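Food Handling with Hand-Held Grippers: Working Practice Gallery
Tukimach Bench Notes, Kamdale site
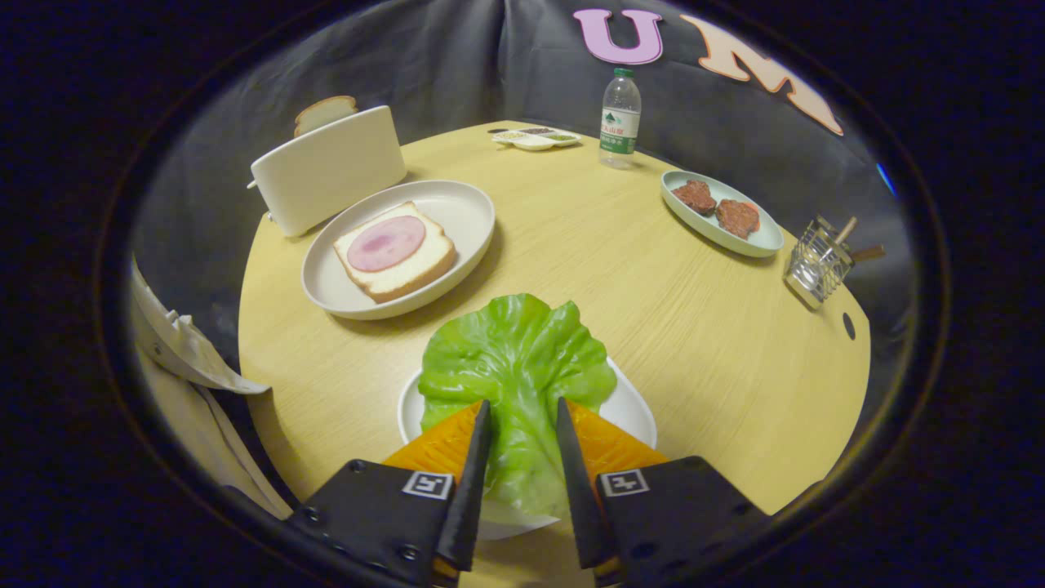 The rules collected on this page apply to every session in which an operator works with real food and a two-finger hand-held gripper. They were drawn up at Kamdale and later adopted, with small changes, at the Rankin site. The current text is revision 217 of the bench manual. Sites that still use the Geltwood checklist should replace it before the December audit.

Sandwich assembly, lettuce and cheese
Two soft items gripped together are logged as one grasp. The operator closes the fingers until the stack is held and no further. Torn leaves and split slices are recorded as damage even when the task is completed.

Markers
Each finger block carries a square marker, and both must stay readable for the length of the recording. Wipe them with a dry cloth between takes. Grease on a marker is a reason to stop. A take with either marker obscured for more than 100 consecutive frames is rejected and repeated from the start.

Table layout
Ingredients are set out on separate plates before recording begins: bread and ham on one, cooked patties on another, greens on a third. Raw meat is not permitted on the bench at any time. Seasonings stay in their divided tray at the back, where the forearm does not pass over them. Bottles are kept capped unless the task calls for pouring.

Appliances
A toaster may stand on the table. Gripper fingers do not enter the slot under any condition, powered or unpowered. Toast is taken by the part that projects above the housing. The cord is routed off the rear of the table and taped down.

Backdrop
Plain gray fabric, hung clear of the work area. Letters and other cutouts may be fixed to it and are left in the same position for the whole session. Loose fabric must not touch the table surface.

Fingers and fasteners
Check every screw on the finger blocks before the first take and again after each 500 grasps. A missing screw is treated as a food contamination event: all open food is discarded and the bench is cleared until the screw is found. Fingers used with food are not used for any other work. They are stored in the covered bin, tips up.

Cleaning and records
Fingers are washed, rinsed and air dried at the end of each session. Food handled by the gripper is not eaten. Session sheets are filed by bench number, with rejected takes listed separately and the reason given in one line. Form 184 covers damage to fingers, markers and mounts, and goes to the bench lead on the same day.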